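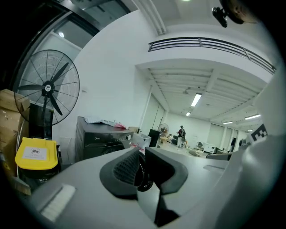 From: Sinan Sezer
To: gripper-maint list
Date: July 13, 2019
Subject: Re: jaw play on the Vulline unit

Remzi, quick one, I'm between jobs.

Did the right jaw this morning. It was the pivot screw, same as in February. Backed it out, cleaned the thread, new washer, back in with the blue threadlocker. Play is gone at the tip, still a hair of it at the root but I can live with that. Left jaw I didnt touch.

Marker: do NOT peel it off to get at the screw. You can reach from underneath with the short hex key. If it does come off, new one goes on flat, no bubbles, then redo the calibration from scratch. The old file is no good after that, even if it loads.

Remzi Dönmez wrote:
> Cycle counter says 2,022 since last service and the right jaw
> is clicking when it closes. Log shows 11 missed closes, all
> small parts. Is this the spring or the pivot? Also do we have
> any of the Norex washers left, I looked in the drawer and
> found only the big ones.

Pivot, see above. Spring is fine, I measured it against the spare. Washers: 2 left after this, they're in the tin with the fuses, not the drawer. Ordered more from Skustham, part 244 on their sheet. Don't let them send the nylon ones agian.

Still to do
- reset the counter (forgot, sorry)
- wipe the jaw pads, alcohol only
- run the small parts set and send me the log

If it still clicks after that, leave it off and call me. Don't tighten the pivot any more, it'll bind.

Sinan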